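Workshop notebook – August, entry 20
Gindton bench. Present: L. Msimang, W. Tamayo, self (F. Sánchez). Start 8:15 a.m.

Job: sanctuary lamp and thurible from the Pelau parish, plus the six altar candlesticks carried over from the last entry.

Thurible first. Total weight with chains, 246 g less than the parish inventory says. Inventory probably includes the old charcoal liner, which did not come with it. Asked Nilton Ticona at Pelau to look in the sacristy cupboard. Three chains present, all original by the link shape. The center lift chain is a later replacement, plated, and catches on the lid collar at half travel. Collar hole is worn oval. Walter wants to bush it. I would sooner dress the burr and fit a finer chain – reversible, and the lid would then lift straight. Left open until we have the chain sample from Ernholm.

Resin deposit inside the bowl is heavy on one side. Softened with warm alcohol, 3 applications, wooden scraper only. No attempt to get back to bright metal. The parish uses it every Sunday and it will be black again by Advent. 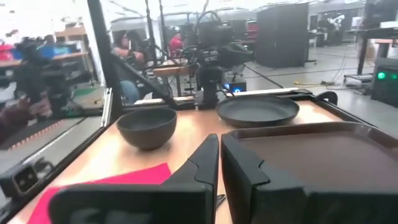
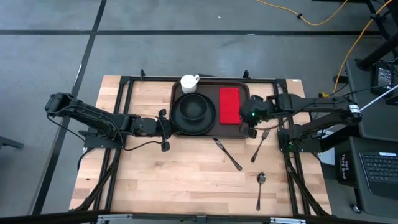 Round bowl, plate and rectangular tray, in both.

Sanctuary lamp. Ruby glass is sound, no chips at the lip. The glass sits loose in the ring because the felt is gone. Cut new felt from the gray sheet, tried it dry, not glued yet. Suspension hook shows wear where it meets the ceiling eye. Less than a third of the section is lost, but Lindiwe is not happy with it over people's heads and neither am I. Replace the hook, return the old one tagged.

Candlesticks: two of the six lean. Cause is the threaded rod, not the feet. Straightened one rod cold. The other has a crack at the top thread and needs a new piece. Eyvindur Egilsson has the tap for that thread at Cabrera, will bring it over.

Wax removal on the drip pans: hot water worked, solvent not needed. Keep the water off the pricket joints, old solder.

To do
– hook, order
– felt, glue after the parish confirms glass size
– rod, wait for tap
– liner, chase Nilton
– ask whether they want the thurible lacquered (recommend no)

Stopped 4:40 p.m. Lamp glass wrapped and on the top shelf, left side.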